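Home | Talks | Slides | Archive | About

Speaker notes - Buying a used family wagon without getting burned
Bảo Triệu, 7/10/18

Slide 1
Thank Tín Hồ for setting up the room. Say who I am: seven years buying trade-ins for Givine, now on my own. Phones off, questions at the end.

Slide 2 - What the price leaves out
Use the Visterar wagon from March. Asking price looked fair for the year. Then the bills: timing belt, two front struts, a set of tires. It came to $2,695 before the owner had driven it to work once. Pause here. Ask who has had a first-month bill like that.

Slide 3 - Paperwork first
Ask for service records before you drive over. Match the VIN on the dash to the one on the title. If the seller says the title is "in the mail," wait until it arrives. Don't leave a deposit.

Slide 4 - Cargo space
Brochure numbers are measured to the roof, and most people load to the window line. Bring the things you really carry: stroller, dog crate, a bin of the kids' stuff. Try them with the back seat up.

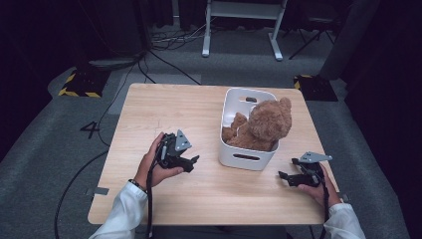 Slide 4: Storage bin with teddy bear.

Check the load floor while the hatch is open. Lift the panel and feel for damp around the spare. On the older Sukimus wagons the tail light seals go first and the water runs down into the well.

Slide 5 - The test drive
Cold start only. If the engine is warm when you get there, come back another day. Drive 4 miles at least, with some highway. Brake hard once from 40 on an empty road. Radio off, windows down for part of it.

Slide 6 - Pay for an inspection
I send people to Phùng, who charges $250 and puts the car on a lift. A seller who refuses an inspection has answered your question - walk away. (Skip the muffler story if we're running late.)

Slide 7 - Questions
Leave the checklist up. Handouts are by the door.

Contact | © 2018 Bảo Triệu | Back to top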